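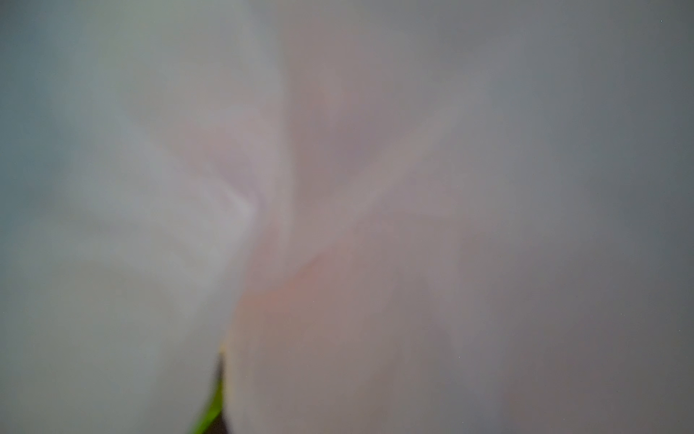
Marking blind wrist frames is the part of Cellau I get the most mail about, so I'll go slowly. A blind frame is one where the wrist camera is so close to something soft that there's no object left to recognize. You get pale gray sliding into pink and peach, maybe one bright crease in the middle, and that's it. The little green sliver at the bottom edge is the kind of thing that trips up the automatic detector: it's a bit sharper and much more saturated than the rest, so the score jumps and the frame passes as good. I'd still mark it blind by hand, because I couldn't tell you what the green belongs to.

The idea behind the method is simple. During training, Cellau hides the wrist view on blind frames and lets the policy lean on the fixed camera. We leave the arm commands alone.

4. Marking blind frames

4.1 Open your session in Murport and pick an episode. Turn on the side-by-side view so you have the wrist and fixed cameras together.

4.2 Run the detector with the default threshold. On our set of 1000 episodes it got through 973 without complaint, and I went over the other ones by hand (a long Friday, with a lot of coffee).

4.3 Step through each flagged stretch. Ask yourself if you could name one object from the wrist view alone. If you can't, press B.

4.4 Check the neighbors of every flagged stretch too. Slivers like the green one make the detector let go a few frames early – I usually look 7 frames out on each side.

Caution: don't delete blind frames. If you cut them out, the arm positions jump and the policy learns the jump. Mark them and leave them where they are.

4.5 Make sure the fixed camera can carry the load. For a bag task I want to see the mouth of the bag and the gripper going into it, plus whatever is waiting in the bowl. If a forearm link covers the bag opening, move the camera before you record anything else.

Note: a busy background is fine by me. Brick-print walls and a flowery floor haven't bothered the masking at all, and I like having a bit of clutter like staplers and a glasses case lying around.

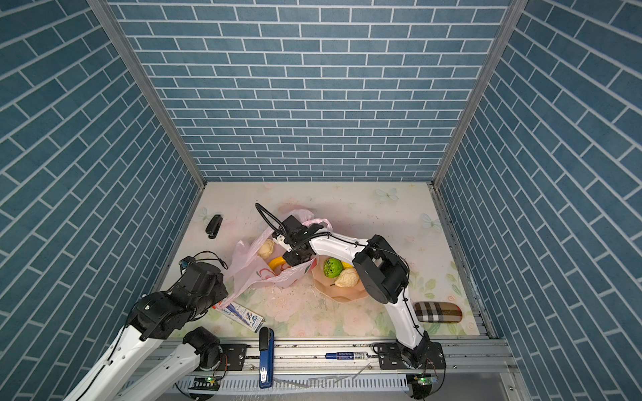
5. Training with the mask

5.1 Export the session and set wrist_mask to on. The marks travel with the episode, so you won't need a second file.

5.2 Train one run with the mask and one without, using the same seed. Hadi Sabbagh skipped the second run once and we had nothing to compare against, so please do both!

5.3 Look at the two runs on bag episodes first. In our tests that's where the masked policy pulled ahead, and on open-table picks I couldn't see any difference.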